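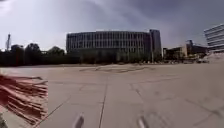

Zitico is a campus delivery and patrol robot sold and rented by Travell, a maker of small outdoor vehicles. It is built for large paved sites such as university plazas, business parks and hospital grounds, where it carries light loads and makes set rounds along the same paths each day. The name covers the robot itself, its charging stand and the route software that comes with both.

Development

Work on the robot began under the name Hosoda, which is still used for the route software. The first version could only follow a route that a person had walked it through. A later one added the ability to plan a way around a blocked path. Roos Brouwer, who led the design work, wrote in a product note that open squares had been harder than narrow sidewalks, as a wide stretch of pavement gave the robot few nearby edges to measure itself against. The team added a fixed camera with a wide-angle lens so that distant walls and rooflines could serve as landmarks.

Design

The robot travels at walking pace and carries up to 20 pounds in a closed bin. Travell gives its working time as 8 hours on one charge. The wide-angle camera bends straight lines near the edges of its view, and the route software corrects for this before comparing the picture with its stored map. Fine detail at long range is not needed. The system works from large shapes such as the outline of a building against the sky -- a soft or blurred picture is often good enough.

Seams between paving slabs are treated as ground markings and ignored unless the wheels report a bump. Loose gravel and wet leaves remain a problem, and the manual advises against routes with steps or high curbs.

Service and price

Zitico can be bought outright or rented for $329 a month. The rental price includes the charging stand, repairs and map updates. Setup is charged separately at $300 per site and covers one mapped route. Extra routes can be added by the customer, although several early buyers found the mapping screen hard to follow.

Use

The longest-running installation is at Brornadwood, a business park where the robot moves mail and small parcels between buildings. Rounds begin on weekday mornings, with a longer trip on Tuesday to collect outgoing parcels. Staff there praised its steady pace but complained about the bin lid, which was later replaced with a wider one -- the older lid is no longer sold.

Related articles
Hosoda (software)
Travell
Delivery robot
Visual navigation

Shares: 20 | Comments: 8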